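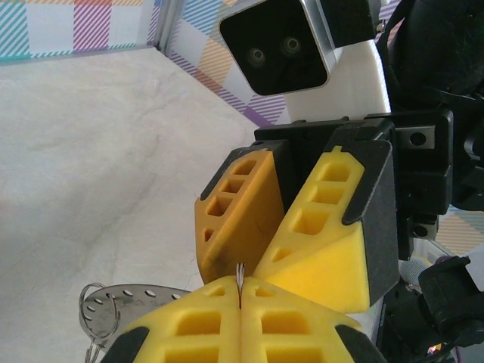
Handing over a small part between the two arms. The yellow fingertips below have hold of it.

Guides > On the Bench > Working Beside the Arms

How to Share a Bench With a Two-Arm Cell

If you have come over from hand assembly at Mustdale, welcome! I wrote this page for the people on my own shift after the first cell went in, and it has been passed around so much that Soledad Olivares asked me to tidy it up. The arms now do the passing and holding of small metal parts that used to leave our thumbs sore by lunch – what's left for you is setting up, watching and deciding, and that takes some getting used to.

Before you start

Press pause and wait for both arms to settle before you reach in. Wipe the fingertips with a dry cloth and look into the pockets of the lattice for slivers. Smudges are fine, but a torn tip should be swapped.

Running a handover

1. Lay the parts flat on the table with a little space between them.
2. Run the handover at slow speed and watch the tips. One gripper should have a firm pinch before the other lets go.
3. If a part slips 3 times, stop and call the lead. Please don't keep nudging it along by hand, however tempting (I know, I did it for weeks).
4. Write down what you saw in your own words. Ibrahim Haruna reads every note, and two of his best fixes came from grumpy ones.

About your day

We used to work one station for a full 8 hours. Now you swap places every couple of hours, and new folks get 7 shifts alongside someone experienced before they run a cell alone. Some of us missed the handwork at first, Brenda Daza most of all, and she still does the odd-shaped parts at the side bench.

Related guides
Changing Worn Fingertips
Writing a Useful Shift Note
Moving From Hand Assembly: Your First Month

Contact the Mustdale training desk | © Mustdale | Back to top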